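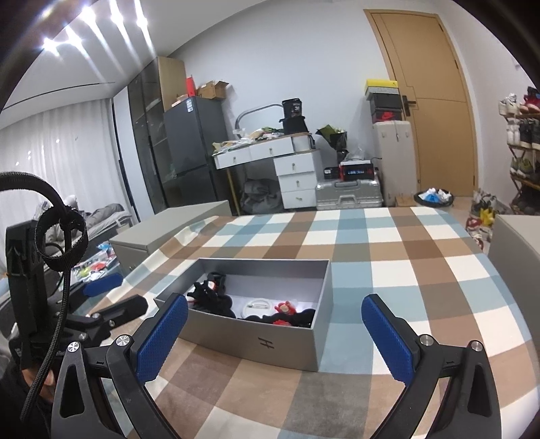 Unit 7: Household Contents and Renters Insurance
Instructor: Oriana Gaete

A renters policy covers the tenant's belongings. The building itself is insured by the owner. Students should be able to distinguish two methods of settlement:

Actual cash value – the cost of the item less depreciation.
Replacement cost – the price of a new item of similar kind.

The deductible is subtracted from either amount.

Read the Riquelme claim (20 pages) before Tuesday. Written answers are submitted to Ningsih Purba and may not exceed one page.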